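Introduction to Automation, Unit 4 handout
Notes on the visit to the Costello demonstration room

Read these notes before the lab session. They cover what was shown at the open day, the terms you are expected to know, and the written work that follows. Students who missed the visit can do all of the written work from this handout and the unit reading.

The demonstration was a pick-and-place task with one arm, a parallel gripper, a fruit basket and a banana. Tadhg Gilmartin ran the arm and took questions between runs. 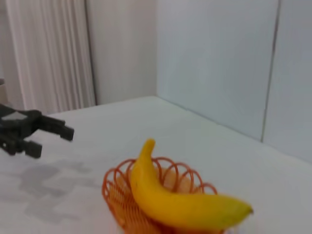 Notes by Maeve Lynch, course instructor
Posted 9 November 2021

Terms

Parallel gripper. A gripper whose two fingers open and close along a straight line and stay parallel while they do it. Everything you saw on the day was done with this kind.

Approach. The move that brings the open gripper near the object. It is planned separately from the grasp and normally runs faster.

Grasp pose. The position and angle of the gripper at the moment the fingers close. For a long object the fingers usually close across the narrow direction.

Clearance. The space left between the gripper and anything it should not touch, including the table.

Wrist camera. A camera that travels with the gripper. It gives a close view of the object, but the view changes every time the arm moves. A fixed camera sees the whole table and can be blocked by the arm.

What the task involves

Saying "pick up the fruit" hides a lot of steps. The system has to find the object, decide where to hold it, get there without hitting anything, close with enough force, lift, move and let go. An error in an early step carries into the later ones. If the position estimate is off, a perfect closing motion will still miss.

A banana makes a fair test object. It is curved, so its center of mass does not always lie where a simple box drawn on the camera view would put it. It also bruises, which limits the force you can use. When it lies across the rim of a basket, as in the view at the top of this handout, the planner has to deal with two objects that touch, and one of them is full of gaps. Fingers can catch in open wire loops.

Gilmartin told us the room keeps a log of every attempt. At the time of our visit it held 1382 attempts, of which 274 were marked as failures. He did not have them sorted by cause. Gunhild Hafþórsson asked if a person or the software decides what counts as a failure. The answer was a person, working from the recorded video.

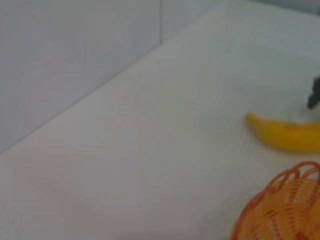
Clearance was the subject of most of the questions after the runs. An arm that lifts things off a flat surface has to bring its fingertips very low, and a small error in the measured table height can drive them into it. The usual fixes are a slower final descent, a force limit that stops the arm on contact, or some give built into the fingers. Look at how close the fingertip is to the tabletop beside the banana, with the basket only a short strip of table away. A planner working there has to respect the table below and the basket next to it at the same time. Saoirse Nic Giolla pointed out that a wide opening makes the first problem easier and the second one harder, and you should be able to explain why.

Teaching the arm by hand

Part of the open day was about Lodano, the software used to record a person guiding the arm through a task. Several recordings of the same task are needed, with the objects in different places. A program built from a single recording tends to work only when everything is put back exactly where it was. We will use Forkanon in the lab, which has the same record and replay functions but a different menu layout. The setup sheet from August is still correct except for the login page.

Written work

Write 2 pages on the following.

Choose one step of the task and describe how it could fail. Say what the wrist camera would show when it does, and whether a fixed camera would help.

Then suggest a change to the gripper or to the motion that would make the failure less likely. Give the cost of your change in time, force or reach. "It would be slower" is not enough. Say which move gets slower.

Sketches are welcome and do not count toward the length. Work in pairs if you like, but hand in separate papers.

Úna Ní Mhurchú is grading this unit. Send questions about the assignment to her and questions about lab access to me. Reading for next time is the Trisden chapter on force control, first half only.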